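The bedroom in Woselura where I learned to sleep badly had a window to the road, a radiator that knocked, and a bed too short for me by the length of one foot. I rented it for two winters. Since then I have slept in many rooms, most of them better, and I have become a person who looks at the bed before she looks at the view.

This feature began with a simple question I asked people for several months: what do you put on top of your bed, and who decided it? I expected short answers. Instead I got stories about mothers, about first apartments, about a divorce in which the only thing argued over was a quilt.

The bedspread is an old object that many people believe is gone. In the furniture stores of the capital you will see duvets, folded throws and pillows in three sizes, but seldom a real bedspread, the kind that covers the blankets and the pillows together and hangs down at the sides. The young seller who helped me at one store needed some time to understand what I was looking for. Then she said, "Ah, like my grandmother," and led me to a low shelf at the back.

In small towns it is different. In Soltani, a town of one long street and a river that floods it, the bedspread is still given at weddings. It is given by the aunt, never by the mother, because the mother gives the sheets. I asked several women where this rule comes from and received several explanations, and they did not agree with each other. One said that the aunt's gift must be seen by visitors, and the mother's gift must not. I liked this one best.

Soltani also had a mill. It was called Lallex, and for many years it wove and printed cotton for the whole valley. The building stands near the bridge, and part of it is now used for selling tires. People there speak of the Lallex patterns the way other people speak of songs. There was a blue one with ferns, which everyone's school dormitory had. There was a brown one that nobody admits to have liked. And there were the roses: small, large, in bunches, in stripes, on white and on cream.

I spent an afternoon in the house of a retired printer who worked at the mill until it closed. She asked me not to use her name, and she fed me twice. She told me that roses were the most difficult thing to print well, more difficult than any geometric design. A rose needs at least three colors, and if the third one slips by the width of a thread, the flower looks as if it has a fever. The workers called such cloth "sick roses." It was sold cheaply at the gate on Fridays, and half of the town slept under it with great satisfaction.

She kept a pattern book with 1,471 numbers in it. Not every number was a different design, she explained. Many were the same design in another color, or turned to another side, or made smaller for children. The small roses were asked for again and again. The large ones looked elegant in the catalog, but in a small room they were too much. "You cannot rest," she said, "when the flower is bigger than your face."
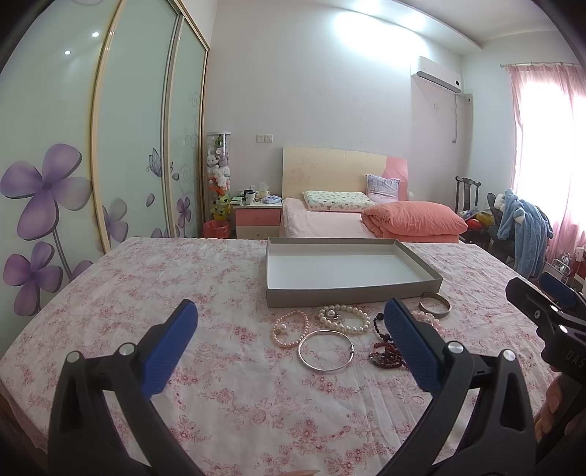 *Small pink roses with leaves on a white bedspread.*

The white background had its enemies too. It shows coffee, it shows the cat, and it shows the suitcase which somebody has put there after a journey, although he was told not to. Yet white remained the favorite in Soltani. I believe the reason is light. The old houses have small windows, and a white bed makes a dark room half an hour longer in the evening.

After the mill closed, the bedspreads came from elsewhere. A company called Stoson, which has its warehouse by the highway, sells most of them now. I visited its showroom in August, on a day so hot that the asphalt was soft. The man responsible for bed textiles was polite and a little tired. He told me that they have only 15 bedspreads in the catalog, and that flowers are in 2 of them. The others are plain, mostly gray. Customers want gray, he said, because they are afraid of making a mistake.

I have thought about this sentence very often. What mistake can one make with a bedspread? It will not hurt anybody. If it is ugly, you close the door. But I understood him also, because in my own apartment I have gray curtains and a gray sofa, and I remember well the small fear I felt in the store.

There is a practical side, and the women of Soltani were strict about it. A printed cotton bedspread must be washed alone, in cool water, and dried in the shade with the printed side turned in. It must be shaken out of the window in the morning before nine, when it is still decent to do such a thing. One never sits on it in outdoor clothes. A guest's coat may lie on it, but only in winter and only if there are many guests. I was corrected on this last point by two neighbors at the same time.

When it becomes thin, it is not thrown away. First it moves to the second bedroom, then to the summer house, then it covers the car or the tomatoes. I saw one with faded yellow roses in a garden at the edge of the town, tied over a pile of firewood with rope. The owner said it was older than his marriage and had fewer holes.

On my last evening there the printer opened her closet and showed me what she had kept from the mill. She had only one bedspread that had never been used, and it was still folded in the way the factory folded it, with the corners inside. It was a sick rose. She could have taken a perfect one, she told me, they all could, on the last day nobody was checking the gate. She ran her thumb along the place where the pink had slipped out of its line, and then she told me which machine had done it.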